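9 min read

3. Methods

3.1 Setting and participants

The study took place at the Kereama outpatient clinic, which serves a mixed town and farming district. Adults with a new diagnosis of high blood pressure were invited to join at their first follow-up visit. Of the 1622 people on the clinic register who met the age limit, 615 agreed to take part and returned a usable baseline form. People were left out if they were pregnant, were already wearing a heart monitor, or could not walk without help.

Each participant was asked to take their blood pressure at home, twice in the morning and twice in the evening, for 7 days in a row. The first day was dropped from the analysis, as is common practice, and the remaining readings were averaged. Participants sat for five minutes before each reading, with the back supported and both feet on the floor.

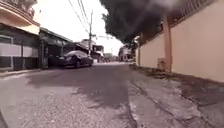
Clinic readings were taken by one of two trained nurses using the same model of upper-arm cuff. The cuff size was chosen from the arm measurement at baseline and was not changed later, even where a participant gained or lost weight. We return to this choice in Section 5.

3.2 Walking program

Participants in the walking group were asked to add 2000 steps a day to their usual level. They chose their own routes and times of day. Most walked close to home, on ordinary streets (Figure 1), and no one was given a set pace. Steps were recorded with the Vesodeck hip counter and sent to the Platon database once a week. Participants in the comparison group wore the same counter but were given no step target.

A nurse phoned every participant in the first and third weeks. The calls followed a short script covering dizziness, chest pain, missed tablets and any change in medicine. Anyone who reported chest pain was told to stop walking and was seen at the clinic. Their earlier readings were kept in the analysis.

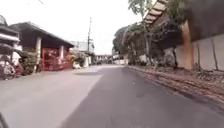 Figure 1. Residential street.

3.3 Handling of missing readings

A week of home readings was counted as complete if it held at least 12 values after the first day was removed. Weeks with fewer values were treated as missing. We did not fill in single readings — the pattern of gaps differed too much between morning and evening for this to be safe. Step counts of zero were checked against the phone notes, and days on which the counter had been left at home were removed.

3.4 Analysis

The main outcome was the change in average home systolic pressure between baseline and the end of July. Groups were compared with a linear model adjusted for age, sex, smoking and baseline pressure. Bronwyn Katene ran the models, and Corey Henare repeated them from the raw files without seeing the first set of results. Two small differences were found, both caused by rounding in the export, and the unrounded values are used throughout.

A second model added the number of blood pressure medicines as a fixed term. Participants whose prescription changed during the study were kept in their original group. The Zudell scale, a self-report measure of how often tablets are missed, was entered as a score and was not split into bands.

4 shares · 0 comments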